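26/06/2018

Too hot to sleep so I'm writing this at the kitchen counter with the window open and my feet in a dishpan. Very glamorous. The moths have found the lamp and there's a frog or something going off out by the gutter that sounds like a door hinge.

I was going to start with the paint, but the eggs come first because the eggs took up most of my afternoon, one way or another. Yolanda came by before lunch with a whole grocery bag of them (in a GROCERY BAG, no box, wrapped up in a dish towel) and put them in my arms while I was still standing on the porch in my painting shirt. Her hens have gone crazy this month. She says she's getting more than 20 a day some days, and her husband won't eat them anymore, and the people at her work have started going the long way past her desk. So I'm the lucky one. I said I couldn't possibly, and then of course I took them.

She stayed for iced coffee and told me the whole story of her cousin's wedding, which is in August over in Bellthorpe, and which now has two different people making the cake and neither one knows about the other. I laughed until I got the hiccups. I asked what she was going to do and she said nothing, she was going to wear her green dress and watch. Then she saw the time and ran, and left her sunglasses on top of the fridge. They're still up there. I have to remember to text her.

Anyway, eggs. My refrigerator has that dumb little shelf in the door which is supposed to be for eggs and isn't the right shape for any egg ever laid, so I dug out the blue holder I got at Carretero years ago. It was in the cabinet above the stove behind the fondue set. I was so happy to see it! I'd been sure I lost it in the move from Pratham Street. I gave it a good wash, dried it with the last clean towel, and carried everything to the big table where there was room to spread out, or there would have been if I ever put anything away. 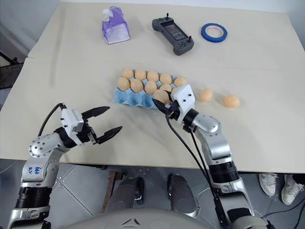
The blue holder with eggs in it, two eggs still out on the table, and my usual clutter along the back.

About that clutter. The tissues belong there because of my allergies, fine, I'll defend the tissues to anyone. It's a pretty box too, all that purple. The blue tape is from the painting and I have been meaning to take it back to the hall for days now, and every time I walk by it I think "oh good, the tape" and keep walking. And the game thing with the little joysticks I have asked to have moved I don't know how many times. Everybody in this house agrees it should live in the drawer by the TV. It has never spent one night in that drawer.

I like a brown egg so much better than a white one and I couldn't tell you why. They taste the same. Yolanda says they taste the same and she'd know. But against the blue they looked so nice, sort of like something from a magazine about people who have a porch swing and get up at five. I kept wanting to turn them so they'd all sit the same way, pointy end down, the way my grandmother used to do it. She was very strict on that. She'd open your refrigerator when she came to visit, before she'd even put her purse down, and if the eggs were wrong she'd fix them and not say a word, and then you'd hear about it in the car.

I lost the thread there. What I was going to say is that I had to decide which ones to use up first, and I'm terrible at that kind of thing because I want to save the nice ones and then they sit. Same with candles. Same with the good soap Ramiro gave me at Christmas, which is still in its paper and has turned the whole sock drawer into a spa. So this time I made myself a rule, and the rule is that whatever fits in the blue holder stays for breakfasts and the rest gets turned into something right away, today, no saving. I wrote it on the back of an envelope and stuck it on the fridge. We'll see how long that lasts.

What they got turned into: a potato tortilla, the thick kind, in the heavy skillet. I used the yellow potatoes and two onions and much more olive oil than I would ever admit to my doctor. I let the onions go really slow, a good long time, till they were almost jam. Then the flip. I hate the flip! I do it over the sink with the big flowered plate and I always shut my eyes, which I know is the wrong time to shut your eyes. It came out in one piece except for a bit at the edge, and that bit I ate standing up, so there was no evidence.

Ramiro Escobar from across the way smelled the onions, I'm convinced of it, because he showed up at the screen door right as I was cutting it, with a question about our water pressure. The water pressure! I gave him a wedge on a paper plate. He told me his mother puts a green pepper in hers and I said that's between her and her conscience, and he laughed so hard he had to put the plate down on the steps. He's 24 and he's already more of a gossip than anyone on the block. He says the corner house has sold, finally, to a couple with a piano. I hope they're good at it.
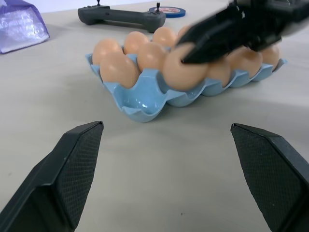
So that was the tortilla, and there were still some eggs that hadn't gone anywhere, and I'd made a rule, so I boiled those. Twelve minutes and then into the ice. I always forget how much ice it takes, and I'd used a bunch of it on the coffee, so I ended up throwing in a bag of frozen peas too, still closed. Worked great. The peas are now one solid brick but they were headed that way already.

The boiled ones are for lunches. I marked them with a pencil, just a little X on each, because of what happened last summer when I cracked a raw one on the edge of my desk at work in front of a man from the Bellthorpe office. It went down inside the stapler. I'm never going to be over that. I think they threw the stapler out.

Then I wiped down the table. I love that table when it's wiped. It's such a pale color that every crumb shows up, and my sister told me I'd regret it when I bought it, and on toast mornings I do regret it. But on a hot afternoon with the blinds half down it makes the whole room feel cooler. I did try that Lustness spray on one corner, the one my sister swears by. Smells like lemon and like a dentist. I can't see any difference on the corner so either it's wonderful stuff and the table was already perfect, or it does nothing. I'll do the other corner tomorrow. No, I won't, I'll forget.

Okay, the paint. I did want to get this down because I'll want to know later. The hall is one coat in, the color is the oatmeal one and not the butter one, and I like it, I think. It looks pink around supper time. I stood there with my plate and watched it go pink and then go back again, and I called my sister and held the phone up to the wall, which was no help to her at all. She said it looked like a wall. The trim still needs doing and there's a place beside the closet where I ran out of patience and it shows. The second coat has to wait until it's not so sticky out. It was still 22 degrees on the old porch thermometer after dark, the Celsius one I bought by mistake and never bothered to return, and I can never do the math but I know that one means I'm not painting.

Money, for my own records: nothing spent today except the onions and a new roller cover. I owe Yolanda something for the eggs even though she'll say no. I was thinking of a loaf of the banana bread but that takes eggs, ha, so she'd be getting her own eggs back with bananas in them. She might like it. She did say she's sick of the sight of them, though, so it had better be a thing where they're hidden. Banana bread hides them pretty well. Or I could just give her the fondue set.

Oh, and I read 7 whole pages of the library book before I fell asleep on the couch with it on my face. It's the one with the lighthouse. I still don't know who the brother is. I went back to look and I think I may have skipped a chapter when I dropped it in the tub. It's due soon and the bottom corners have gone wavy, so I've got it under the phone book tonight with the big can of tomatoes on top.

My feet are cold now, so the dishpan has done its job. The frog has stopped. I'm having one more sliver of tortilla, cold, with hot sauce, and then bed with the fan on high.

Tomorrow: text Yolanda re sunglasses. Tape back to the hall (!!). Get ice. Call about the gutter. Eggs for breakfast, obviously, out of the blue holder, and I'm going to take the pretty ones first.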